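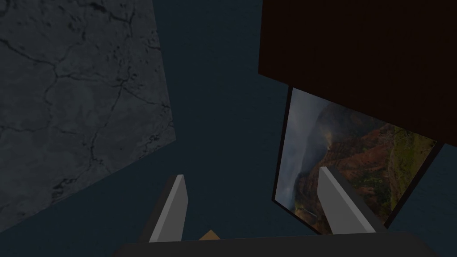
Anikó Kocsis asked me last week whether a town the size of Dendby needs a flood plan that runs to 2060, when most of the people who sign it will be retired by then. I'll start with her question. Pause here and ask for a show of hands: who has had water in the basement?

Slide 2. Where the water comes from
The river gets the blame. Most of our calls are for storm drains backing up on streets nowhere near the river. Say this slowly, it surprises people. The Halász culvert was sized for a smaller town. Everything uphill of it now has driveways and roofs where there used to be pasture.

Slide 3. What we do now
Crews clear the grates in September, before the leaves come down. If a Friday storm is forecast, someone is on call through the weekend. That is the whole system. Don't apologize for it, but don't dress it up either.

Slide 4. The three options
Option one, replace the culvert. Expensive, and the road closes for 6 months.
Option two, hold water uphill in the old Pruvon lot. Cheaper. Needs mowing and a fence, and the neighbors will ask about mosquitoes. Answer: it drains within 2 days of a storm, and mosquitoes need longer than that.
Option three, pay for backflow valves in the 60 houses that flood most often. Fast, but it does nothing for the street.
My own view is two and three together. Tell them it is my view and that the council hasn't voted.

Slide 5. Back to Anikó's question
Pipe stays in the ground a long time. Whatever goes in next year will still be carrying water in 2060, planned or not. So the date is already set by the pipe. Leave the map up while I talk.

Slide 6. Costs
Skip if running late. Botond Fekete has the printed table and can hand it out at the door. If asked about sewer rates, say the numbers come out after the budget hearing.

Questions
Likely ones: insurance (refer them to their agent), the Plenis Street bridge (county, not us), sandbags (free at the public works yard, bring a shovel).
Repeat each question into the microphone. The back rows can't hear the front.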